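4.2 Collecting two-handed demonstrations of soft objects

Soft household objects are difficult for our policy, as their shape changes when the fingers close. We therefore recorded a separate subset, named Lubis, which contains 1,210 demonstrations from 43 home kitchens. The operator holds one gripper in each hand, and each gripper carries its own wide-angle camera. No robot is needed during recording. Figure 3 gives a view from one of the two cameras: the sponge is held between the ribbed finger pads, while the second gripper, at the right, holds a waffle-textured cloth.
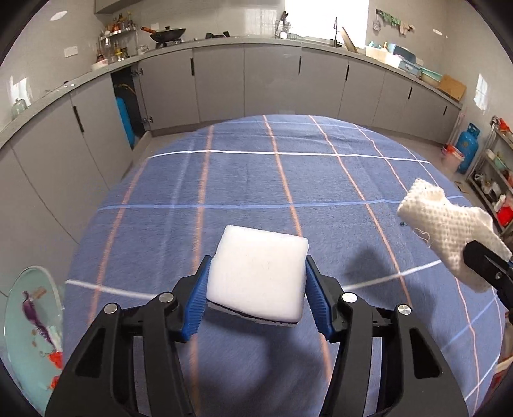
Figure 3. Sponge and cloth held at the same time on a table with a plaid cover. Both jaws of the near gripper stay visible, and the kitchen behind the table is also in view.

4.3 Filtering and training split

Not all recordings were suitable for training. We removed those where the camera tracking was lost for more than 30 consecutive frames – this happened mostly when the hand moved very close to a plain wall. After this step, 1,000 demonstrations remained. Kitchens used for testing never appear in the training part. The policy receives both camera views and the opening width of each gripper, and we use the same network settings as for the rigid objects in Section 4.1.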